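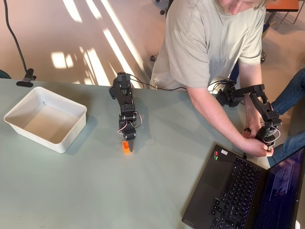
Teaching the arm to go for the orange block, leader arm on the right.

Kusarari Robot Arm Club: Frequently Asked Questions
Last updated September 20, 2018

We get a lot of the same questions at the start of every fall, so we finally wrote down the answers! If yours is missing, come by the room and ask whoever is at the table. We love questions, including the ones you think are too basic.

What does the club do?

We build small robot arms, teach them to move things, and then try to get them to do it without us. This season everything is about one task: pick up a block and put it in a bin. It sounds tiny. Wait until you try it! A block that has been turned a little, or sits a bit closer to the base than usual, is a whole new problem for the arm, and figuring out why is the most fun many of us have all week.

Who can join?

Any enrolled student, any major, any year. We have members studying nursing, music and accounting next to the usual engineering crowd. You don't try out and you don't need a recommendation from anybody. Come to two sessions, and if you like it, sign the sheet by the door and you're in.

I have never programmed anything. Is that a problem?

Not at all. Your first evening is hands on the leader arm, and that takes no code. After a couple of sessions you will probably want to know what the terminal is printing, and someone will sit down with you and go through it line by line. We use Python for most things. If you can already write a loop, great. If you can't, you will be able to by Thanksgiving.

What are the leader and the follower?

The leader is the arm you hold. The follower is the arm that does the work. You bend the leader's joints with your hands and the follower copies you, joint for joint, so if you curl the wrist down, its wrist curls down too. Both of ours have the same black segments and the same perforated plates, which makes it easy to feel where the follower's "elbow" is when you are moving the leader's. Most people need a few tries before their hands stop arguing with their eyes. Then something clicks and you feel like you grew a third arm (best feeling in the club!).

How should I hold the leader arm?

Two hands to start. One goes on the handle end and the other supports a middle segment, so the joints don't sag while you're lining up. Keep your sleeves and hair out of the wires. Move slower than you think you need to. Lots of newcomers stand up and lean over the table edge to get a better look at the gripper, and that's fine, just don't put your weight on the arm.

What counts as a good demonstration?

One clean pick and one clean place. Reach for the block, close, lift, carry it over the bin, open, and go back to the rest pose. If you bump the block or drop it halfway, say "scrap" out loud and the person at the laptop will throw that one out. Please don't be embarrassed about scraps. Marilou Policarpio, our president, still holds the record for most scraps in one evening with 62, and she is the best driver we have.

How many demonstrations do you need?

Our goal for the Modex Student Cup is 300 good ones by the end of September. Last year's team stopped well short of that and their arm got confused whenever the block was near the far side of the table. We would love to go past the goal, so every evening you can give us helps.

What is the Modex Student Cup?

It's a one-day contest for student teams. Each team brings an arm, sets it up on a table and gets 15 minutes to move as many blocks as it can with hands off. You may restart your program but you may not touch the arm or the blocks. We went for the first time last year, finished in the middle of the pack and came home with a notebook full of ideas. There is a smaller judged prize for the best write-up, and we want that one badly.

Did you build the arms yourselves?

Yes, and you can help with the next pair. The design is called Osei, after the project name the first members picked, and the plans are in the binder on the shelf. Putting an arm together takes a few evenings if you already know which screws go where, longer if you don't. Setting the servo numbers is the step people skip and regret. Do it before assembly. Please. We have taken apart a finished shoulder joint more than once over this.

How much does the club have to spend?

We have $3000 for the year from the student activities office. Servos eat most of it, and the trip takes a good part of the rest. Dues are free. If you have clamps at home that you don't use, bring them, we can always find a table edge for another clamp.

What is Nivico?

Nivico is our recording program. It reads the joint positions from both arms while you drive and saves each run to the laptop. A few of us wrote it last spring and it has rough spots. If it freezes, press Ctrl-C once, wait for the prompt, and start again. Pressing it ten times in a row will lose your run (ask us how we know). Anyone who wants to work on Nivico is very welcome, and there is a list of small jobs taped inside the cabinet that are perfect for a first try at the code.

Do I need my own laptop?

No. The club laptop does all the recording. Bring yours if you'd like to write code or go over the saved runs in a corner.

Can I move the table setup around?

Ask first during recording weeks. The arms are clamped where they are on purpose, and if the base shifts even a little, new runs won't match the old ones. Blocks and the bin are different, and we want those in a fresh spot often. Outside recording weeks, go wild.

Does the sunlight bother anything?

It doesn't bother the arms. It can make the laptop screen hard to read in the late afternoon, so turn the laptop until you can see it.

Can I bring a friend?

Yes! Bring two. Visitors can drive the leader as long as a member is at the table with them.

How do I get on the travel team?

Tell Marilou you're interested before the end of the month. We look at who has been showing up and who has been helping others learn. Driving skill matters less than you'd guess, as the arm is on its own that day anyway. We do need one person who stays calm when a cable comes loose, so if that's you, speak up.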